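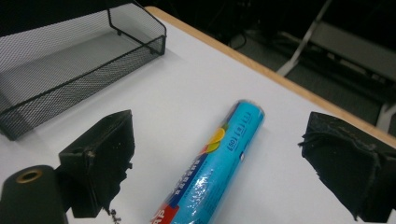
保鲜膜这东西，我用了好多年才算用顺手。以前每次扯，不是粘成一团，就是断在半截，切口歪得像狗啃的。六月天一热，冰箱里剩菜多，几乎天天要用，干脆把我现在的收纳和用法写下来，有同样烦恼的可以照着试试。

## 先给它找个固定的地方

我之前把保鲜膜塞在灶台下面的抽屉里，跟锡纸、油纸挤在一起，每次都要翻半天。后来换成桌上那种黑色金属网的文件盘，本来是放纸的，拿来横着放卷状的东西刚刚好！网眼透气，脏了冲一下就行。

买之前量一下家里那卷有多长。我手头两种，一种是30厘米宽的（包装上写的是300毫米），另一种窄一点，282毫米。文件盘内侧比300毫米多一点就够，太松了会滚来滚去。Vallier那款我试过，边沿偏高，拿的时候手背老蹭到，后来换了Caken的矮款，舒服多了。

## 拆新的一卷

1. 把台面擦干，手也擦干。湿手摸膜，头就再也找不着了。
2. 外面那层透明塑料，从封口那一头撕，别拿剪刀直接往中间戳。我戳过一次，里面连着破了十几圈，心疼死。
3. 找到膜头以后，先拉出来一小段，贴一小条纸胶带，折个角当把手。

## 膜头找不到怎么办

用一截透明胶带，粘面朝外绕在手指上，顺着卷慢慢滚一圈，膜头自己会翘起来。还不行就整卷放冰箱冷藏将近60分钟，膜没那么黏了，再用指腹横着搓。千万别用指甲抠，一抠就从中间裂成细条，越扯越窄……

## 扯和切

盒装带锯齿的，拇指压住盒子正中间，手腕往外一翻，从中间往两边断。慢慢往上提反而容易皱。

没有锯齿的筒装，我配了个滑刀盒，Sydorenko的，19块钱，滑轨有点涩，抹一点点食用油就顺了。膜拉出来先贴住盒子另一边的边条，再推刀，一刀到底，中途别停。

## 盖碗的小习惯

碗口一圈先擦干，膜比碗口多留三指宽，先按住离自己远的那边，再往回拉平。汤汤水水的菜放凉了再盖，不然全是水珠。要进微波炉的话，看清楚包装上写没写可以加热，写了也别让膜碰到油大的菜，边上留个小口。

用完把膜头重新折个角，放回文件盘，下次伸手就能拿到。剩下的空纸筒我会留一两个，卷充电线挺好用的。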